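Phone launch hype and the comments under it
Student project report, Media and Everyday Tech, Estby College
20 July 2019

So my project started with a pretty dumb question I had while watching a phone launch on my laptop at two in the morning. Do people really talk about the phone afterward, or do they talk about the show? I figured it would be the show. I was about half right, and the half I got wrong ended up being more fun to write about.

The launch I picked was the Bezerra one in June. If you missed it, Bezerra put out two phones and a watch, and the whole thing ran 71 minutes, which felt long even at 1.5 speed (I watched it three times, please feel sorry for me). I picked it mostly for the timing, and also because a parody channel called Rernard had a spoof of it online by the next morning. That gave me two comment sections to compare, one under the official video and one under the joke version.

I copied out comments from the first day only. After throwing away spam, plain emoji and people advertising their own channels, I had 2,207 comments.
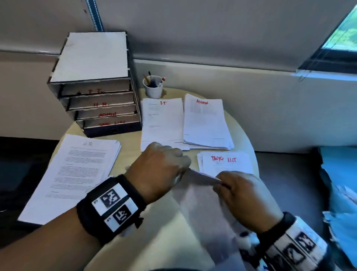
The groups I landed on were price, camera, battery, looks, the presenters, and "other," which got way too big and had to be split up again. My first try had 26 groups and it was a mess. I had separate ones for "too expensive" and "too expensive compared to last year," and I could never remember which was which the next day. My advisor told me to merge anything I couldn't explain in one sentence, and that got rid of most of them.

Under the official video, price won easily. People barely mentioned the presenters at all, even though one of them said "incredible" 19 times (yes, I kept a tally in the margin of my notes). Camera came second, and a lot of those comments were fights between people who already owned two different phones and weren't going to buy this one.

The spoof comments surprised me. I expected jokes about jokes, and sure, there was plenty of that, but under them people were asking real questions. Does it have a headphone jack? Is the watch any good for swimming? Somebody would answer, somebody else would correct them, and pretty soon there was a little help desk going under a video of a guy in a turtleneck whispering at a potato. I loved that part!

I also read everything I could find on Restedance, a fan forum for older Bezerra phones, but I left it out of the totals. The threads there are long and people quote each other constantly — one complaint about the charger shows up in so many replies that I couldn't tell where it started.

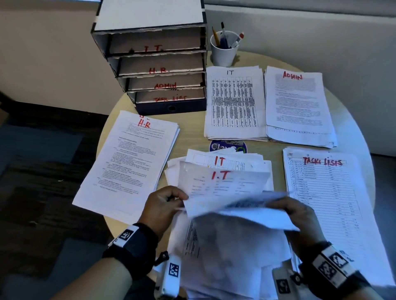
Why were only comments from the first day included?
Later comments were mostly replies to news stories about shipping delays, so they had little to do with the launch itself or the spoof.

If I did this over, I'd get a second person to sort part of the comments without seeing my groups first. Sarcasm is the big problem. "Wow, take my money" can go under price or under looks or in the trash, and I made that call alone, usually late at night. I'd also like to try it with a smaller launch, maybe a speaker or a tablet, where there's less yelling about the cost.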